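SKULBRIDGE COMPUTER REUSE GROUP
Minutes of general meeting
January 28, 2022, 6:30 pm, upstairs meeting room, Górecki Hall

Chair: Jolanta Tokarz
Present: 19 members
Apologies: as listed in the attendance book

1. Previous minutes
The minutes of the last meeting were accepted with one correction. The Erden Street storage key is held at the front desk, not by the Chair. Moved and seconded. Carried.

2. Matters arising
The new shelving is up along the back wall. The bottom shelf is for towers only. Monitors have been going there again and two members asked that this stop. The Chair will put a label on it.

The broken trolley has not been repaired. It was agreed to try a replacement castor first and to look at a new trolley only if that does not work.

3. Donated machines
The Idow office has offered 40 desktop computers, mostly black towers, all without hard drives. They can be delivered in one load or two. Members preferred two loads as the storage room will not take the lot at once. Jolanta to reply and ask for the first load on a weekday morning.

There was discussion about whether to accept monitors in the same offer. The general view was no. We have more than we can place at present and the older ones cost us money to get rid of. A member asked for an exception for any that can be raised and tilted, as the library has asked for these. Agreed, up to 3.

4. Sorting and labelling
The tag system is working when people use it. Green tag is tested and ready, yellow is waiting on a part, red is for stripping. Some machines on the yellow shelf have no note of which part is needed. From now on the part is to be written on the tag by whoever puts the machine there.

Power cords are to be coiled and tied before going in the tub. The tub was emptied and sorted before the meeting -- thanks to those who came early.

5. Bench practice
Members went over the order of work for a tower that is to be cleaned and rebuilt:

Lay the case on its side and take off the side cover. Keep the screws in a dish, one dish per machine.

Discharge static on bare metal before touching the board, and again after any break.

Blow out the power supply from the outside only. Power supplies are not to be opened by anyone.

Take the cooler off only if the paste is to be replaced. Wipe the old paste from the processor with a lint-free cloth and alcohol. Leave the processor in its socket unless it is being swapped.

Check the memory slots for dust. Refit memory one stick at a time and press until both clips close.

It was pointed out that a processor left without its cooler must never be powered up, even for a quick test. A card reading NO COOLER is to be taped to the front of any machine left in this state overnight.

The Dell board with the cooler off, memory slots to the right of the processor: 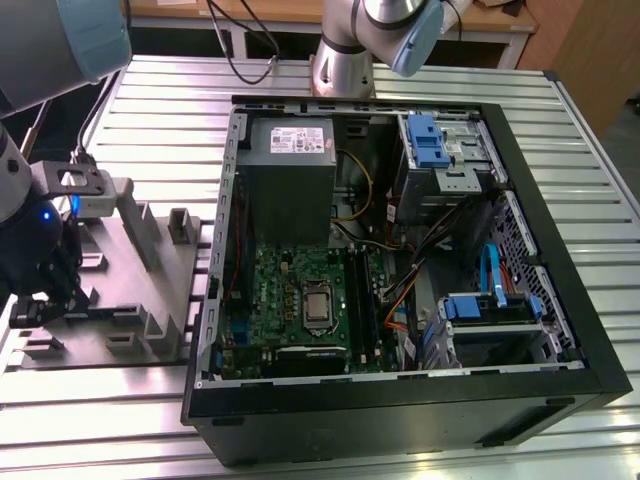

6. Supplies
Thermal paste is low. Lint-free cloths are fine until August at the present rate. Moved that we buy 3 tubes of paste and one bottle of isopropyl alcohol. Carried.

A request for a second magnetic screwdriver set was held over. The colour-coded one is missing two bits and members were asked to check their own kits at home first.

7. Other business
The heater in the storage room trips the breaker when the kettle is on. The Chair has reported this to the hall office. Until it is looked at, use one or the other.

Parking behind the hall is permit only after 6 pm. Please use the street.

8. Next meeting
Date to be set once the first delivery is confirmed. Notice will go out by email.

Meeting closed at 7:50 pm.

Skulbridge Computer Reuse Group | Contact the secretary | © 2022 | Back to top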